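Greltlow Robotics Club: Two Arms Are Better Than One

If you've walked past the shop room on a Monday after school and heard cheering, that was us! The Greltlow Robotics Club is deep into its biggest project yet, a two-armed tabletop robot we've named Drenix, and we're having a blast with it.

The goal for this term is tidying up. It sounds easy until you try to teach it. Drenix has to pick up everyday things from its floor and put each one where it belongs, and the two arms have to share the work without knocking elbows. We have 3 tasks on our list: books to the stand, small stuff to the bowl, office supplies to the organizer. Students take turns guiding the arms through a task from start to finish, and every good run gets saved so the software can learn from it. At last count we had 429 saved runs. Our target for the whole year was 300, so somebody had better bake a cake.

Each arm carries its own little camera up on the wrist, and that has changed how we practice. Drivers used to lean over the front rail and squint. Now they can watch the wrist views on a laptop and get a much better feel for where the fingers are.

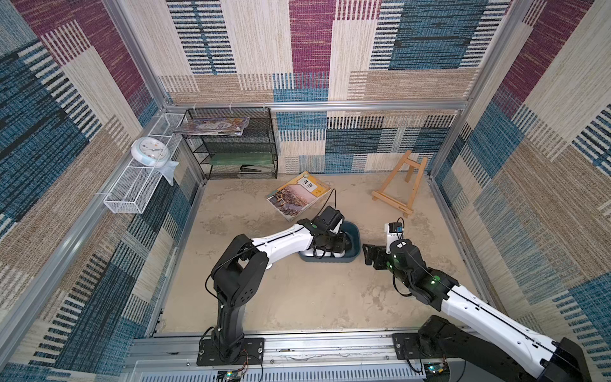

James wrote in after our last update to ask why we don't stick to plain wooden blocks, and said his own club got much steadier results that way. Fair point, and we did start with blocks! They're great for learning the controls. But the students voted to move on to the kind of things you'd find on a real desk, and the jump in difficulty has been the fun part. A textbook is wide and slippery. A stapler is small, heavy at one end and never lands the way you want.

Next up is the handoff, where one arm passes an object to the other in midair. Our best streak so far is 3 clean passes in a row, and the whole room went nuts. We'd love to have it solid before we visit the Musta student showcase in July.

New members are welcome at any point in the year, and you don't need to know how to code. Come by the shop room on Monday at 3:30, bring a snack, and we'll find you a turn at the controls.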